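**Relham site, kitchen working group, minutes, May**

Present: Kátia Falcão (chair), Stuart Lambert (minutes). Apologies from Mapplebeck.

**1. Previous minutes**

Accepted with one correction. The shelf order placed with Flurodico was for 5 units, not 6.

**2. Waste**

2.1 SL reported that the gray bin by the door is emptied daily and is full by 3 p.m. Wrappers and tissue make up most of the volume. Food waste goes out separately and is not affected.

2.2 Agreed to keep the pink bin on the floor beside the folding table. It takes packets, wrappers and used tissue only. Glass and batteries go to the ground floor store.

2.3 Liners: 1,400 in stock. No order needed this quarter.

**3. Folding table**

3.1 KF noted that items left on the table overnight have to be moved before the cover can be wiped. The table is to be cleared at the end of each shift. Unopened packets return to the drawer. Empty packaging goes in the bin.

3.2 Knotted bags are not to be left on the table. Whoever ties a bag takes it out.

3.3 The gray cover with the "FASHION HOME" border stays in use. A replacement from Tistness was quoted at $38. Deferred to the next meeting.

3.4 The aisle is narrow. The bin must stand close to the table leg so that the walkway stays clear. SL to mark the position on the tile with tape.

**4. Drawers**

Labels on 2 drawers have come off. KF to reprint. Cutlery and dry goods are to stay in separate drawers until this is done.

**5. Actions**

- SL: tape mark for bin, item 3.4
- SL: ask Tistness whether the quote includes delivery
- KF: drawer labels
- KF: send item 3 to all shifts

**6. Other business**

Flurodico has asked for access to measure the wall above the sink. Agreed for the morning, before 10 a.m. SL to let them in and to confirm the shelf height with them on site. 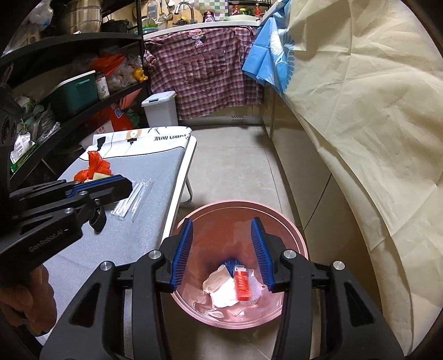
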